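Bench notes, Mosard workshop
2024-08-14

Filed under: Finishes and coatings / Workshop notebook

Continuing with the oil-wax for the table tops. Yesterday I left two sample boards on the rack by the window and one in the cupboard, and this morning I compared them before the others came in. The boards by the window have dried to a good hard film. The one in the cupboard is still a little sticky when I press it with my thumb. I think the air does not move enough in there. I should have expected this, as the same thing happened with the shelf parts for Putisden, but I did not write it down then, so now I write it.

The mix is the same as last time: the Ternarine oil, with the wax melted in slowly over a water bath. I weighed 200 g of oil for this batch and 32 g of wax. Before, I used less wax and the surface was easy to mark with a cup. With more wax it feels smoother under the hand, but it also shows fingerprints more, especially if the light comes from the side. Naomi says she does not mind the fingerprints. I mind them.

Sanding first. I stopped at the same fine paper for all three boards, then wiped with a damp cloth to raise the grain, waited until lunch, and sanded again lightly by hand. On board 2 I forgot the damp cloth. It came out rougher after the first coat, and I had to cut it back with the gray pad. So the damp cloth is not optional, even if we are in a hurry. Keegan asked if we can skip it for the undersides. For undersides, yes, I agree.

Color is the other question. The customer wants the wood to stay pale. Plain oil makes it yellow, and this is what they did not like on the first sample. I tried a little white pigment in the first coat only, stirred very well, because it sinks to the bottom of the jar in a few minutes. The result is closer to raw wood, perhaps a bit cold. When I put too much, it stays in the pores and looks like dust that was not cleaned. A small amount on the tip of the palette knife is enough for this batch. I will weigh it properly next time, as "tip of the knife" is not a measure that another person can repeat.

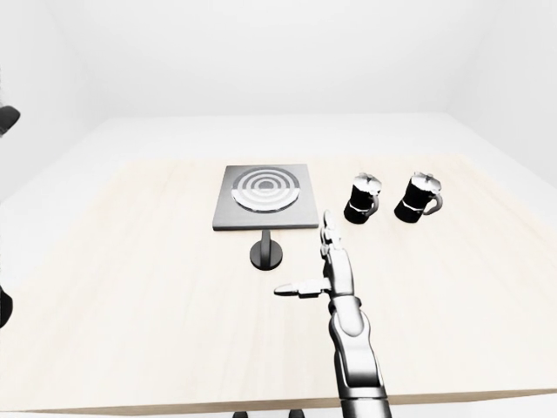

Alina Mocanu
Finishing bench

The pale, creamy tone with the soft grain is what I am aiming for, and the front edge can stay a little more tan than the top. I would like the top and the edge to take the same finish and let the difference come from the wood itself – fewer jars open, fewer mistakes.

Heat test is next. People will put a warm pot on a kitchen table whatever the care card says. I put a mug of freshly boiled water on board 1 and left it until it was cool. There was a white ring, faint, and it went away when I rubbed it with a dry cloth and a drop of oil. On the old recipe the ring did not go away. I did not try anything hotter than the mug yet. Upendo has an old iron pan we can use, and I prefer to do this together with her so that two people look at the result.

Water test: drops left for the whole lunch break. No mark on board 1, small dark spot on board 2 where I had cut too deep with the pad. Vinegar I will do tomorrow, also coffee, which is always the worst one.

A problem with the cloths. We had lint in the film on the last coat, quite a lot of it near one corner. These were the new cloths from Barbier. They look the same as the old ones but they shed when you pull them. I washed one and dried it, and it sheds less, so please wash them before use, or take the old ones from the blue drawer. And again, oily cloths must be laid flat outside or go in the water bucket, never in the bin. I found one in the bin on my way out.

Cost, because Caroline asked. She has put 2,000 for materials on the whole table order, and the finish is a small part of this. Even with three coats we stay well inside. The time is more the problem, as each coat needs a night. If we do the undersides with two coats and the tops with three, we can still deliver before the end of August.

To do:
– weigh the pigment and write it on the jar
– move the cupboard board to the window rack and check it again in the morning
– hot pan with Upendo
– vinegar and coffee on boards 1 and 2
– ask Keegan for one more offcut, a wide one, with the edge already on

The jar without a label on the top shelf is the old recipe. Please do not use it for this order. I will put a label on it when I find the pen.

Mosard workshop notebook | Contact the bench | © 2024 Mosard | Back to top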